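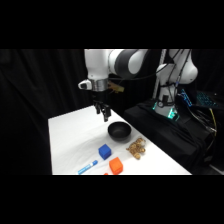

Robotics club notebook, November, started a little after 4 in the afternoon

Clifford Li writing today, as Brittany has the other notebook and is hogging the good pen. I want to get this down while I still remember it, and I apologize in advance to whoever has to read my handwriting when we type these up for the Utov entry.

We are finally on the marker task! After all those weeks of cubes I had started to think we would be the club that does cubes forever. The rule sheet for the Utov student round gives each team 16 tries on the marker, and a try is thrown out if the arm nudges the bowl or either cube out of place, so the black bowl stays on the cloth even when it has nothing to do with the job. Fergus Purves wanted to practice on a bare table first and work up to it, and I do see his point, but we have so few afternoons left that I would like us to get used to the clutter now.

Settings, so we can find our way back to them:
Script: Didon, the branch Troels made, with the slow approach turned on
Pause before closing: 300 ms
Force limit: left where Brittany had it
Lift: straight up, then hold, then wait for someone to say okay

Brittany's argument about the pause is that the arm needs a moment to settle after it comes down, and she would go longer still. Troels thinks the pause is covering up a bad approach speed and that we should fix the speed first. They went back and forth on this over the pretzels for quite a while, very politely, and I enjoyed it a lot more than I should have. For now the pause stays in, and Troels gets the first half hour next time to try it his way.

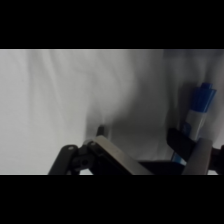
The part I keep chewing on is where along the barrel we ought to be holding it. Low down leaves plenty of marker sticking up, which is what you want if it has to go into something afterward, but then a small error in the angle down at the fingers turns into a big error up at the cap. Mr. Ridgeway (Cletus, he keeps telling us, but I can't do it) drew this out on the back of an envelope with a long skinny triangle, and it was so much clearer than what I had been trying to say. I've taped the envelope inside the back cover. Please don't throw it away, it's the only copy.

His suggestion was to write down the lean for every try as a plain word – straight, a little, a lot – and leave the protractor in the drawer until we know if it matters. I like that. We spent nearly 2 hours last month measuring things to a precision we never used.

Brittany also asked me to note that the wrist view is easier to judge a grip from than the wide one, but it's hopeless for telling how far you are from the bowl. So one person on each view, please, and talk to each other. The log now holds 3000 lines before it starts writing over itself, so copy it off to the Tremblay folder before you shut down. Fergus, this is me being nice about it.

For next time:
Troels: approach speed, with the pause set to zero
Brittany: same thing, her numbers, same marker
Fergus: read the Kerkitz scoring notes again and find out if a leaning marker still counts
Me: type up this page, find a second marker of the same kind, and give back the pen once I get it

Ran out of time for the cubes today. I left the cloth where it was so we can start from the same wrinkles, and Mr. Ridgeway has the key if anybody wants to come in early.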